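How to plan the cable routes in a small workshop

When I moved my workshop into the back room at Garitz, I had one socket by the door and five things that needed power. For the first winter I used extension cords on the floor. I do not recommend this. In November I finally took everything out and made a proper plan, and I write it down for other people who have a room like mine.

What you need

A tape measure, masking tape, paper, a pencil, cable clips, some cable duct with a lid, and a label maker or a good pen. Leave the drill in its case for the first day.

This page is only about the cords and low voltage cables that you plug in yourself. New wiring inside the wall is work for an electrician.

Step 1. Draw the room

Draw the room from above, with doors, windows and sockets. Then draw the tables where you really use them, also if it looks ugly on paper. My friend Agnes Lie drew her room with all tables against the wall, and two weeks later the biggest one stood in the middle again.

Step 2. Put tape on the floor

Mark with masking tape where you walk. Do it in the evening and live with it for 3 or 4 days. A cable should not cross these lines. If it must cross, take it over the door frame or along the ceiling.

Step 3. Measure with slack

Measure along the route and not through the air. Add 80 cm for every table that can be moved, because you will want to pull it out and clean behind it. My longest route was 52 cm too short the first time, and I had to buy the cable again.

Step 4. Separate power and signal

Put power cords on one side of the table and network or sensor cables on the other side. Where they meet, let them cross at a right angle. I use the Moncrieff duct with two channels for this, but two simple ducts do the same job.

Step 5. Fix the cable to things that move

A lamp on a swing arm, a monitor arm or a drawer all pull on their cable. Move the part slowly to both ends of its travel and look where the cable becomes tight. Fix it close to the joint on each side and leave a soft loop between. Do not close the clips hard. The cable must be able to turn a little. 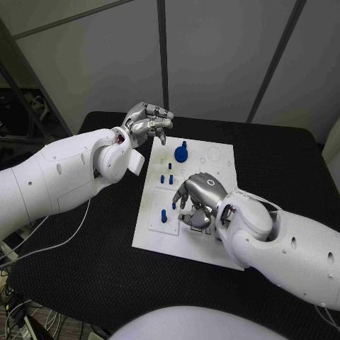 A cable running along the outer side of an arm (right).

Vilgot Hovland, who taught me most of this, uses fabric tape with hooks for the loops. Plastic ties are cheaper, but you must cut them each time you change something, and sooner or later you cut the cable also.

Step 6. Label both ends

Write the same name on both ends, near the plug. Use the name of the device and no numbers. "Nesier lamp" is still clear after a year — "C7" is not.

Step 7. Test before you close the lids

Switch on everything and walk your taped lines one time. Pull out the drawers, turn the lamps and open the door fully. Then close the duct and remove the tape from the floor. If the tape leaves glue, a little cooking oil on a cloth takes it away.

Keep the drawing. Mine hangs inside the cabinet door, next to the Furton fuse list.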